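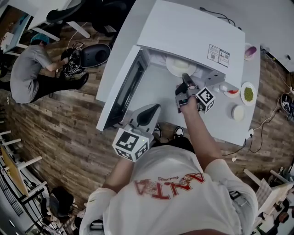

White microwave with the door open and a plate inside.

Standby power in the Sollholm building: results of the kitchen and copy room survey

Between August and the end of the year, Finent's facilities group metered the plug loads on both floors of the Sollholm building. The survey covered equipment that stays connected outside working hours: microwaves, coffee makers, printers, monitors, chargers and the two water coolers. Lighting, heating and the server closet are on separate circuits and were left out.

Esther Okoth set up the plug-in meters and logged each device for 21 days. Readings were taken at the outlet, so the figures include losses in external power supplies. Total consumption for the metered equipment came to 3,043 kWh over the survey period. Of that, 440 kWh was drawn while the equipment was in standby or switched off at its own button.

The largest single standby load was the older of the two Talukder printers on the second floor. Its sleep timer had been disabled, apparently during a firmware update, and it held its fuser at temperature overnight. The timer has been reset. The newer printer goes to sleep as specified and needs no change.

Microwaves are a smaller item but a steady one. A microwave at rest powers its clock, its keypad and the control board behind them. The draw is low — usually 2 to 4 watts — but it continues day and night, and in a lightly used kitchen the clock can account for a noticeable part of the annual total. Opening the door also turns on the cavity lamp in many models, and some leave it on for as long as the door stays open. Please close the door after use.
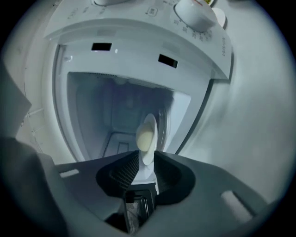 Changes to outlets

Switched power strips will be fitted in the copy room and at the shared desks. Each strip has one master outlet and several controlled outlets. When the device on the master outlet drops below its threshold, the controlled outlets turn off. Monitors and desk lamps should go on the controlled side. Phones, network equipment and anything with a clock you rely on should go on the outlets marked "always on."

Kitchen microwaves will stay on ordinary wall outlets. They should not be run from a power strip or an extension cord, whatever its rating. Refrigerators and the dishwasher are also excluded.

Coffee makers will be moved to Brasten mechanical timers, set to cut power at 7 p.m. The timers do not adjust for daylight saving and will be reset by hand.

Amparo Soler has the readings by device and can send the spreadsheet on request. Metering resumes in the kitchens once the strips are in place, using the same meters and the same logging interval.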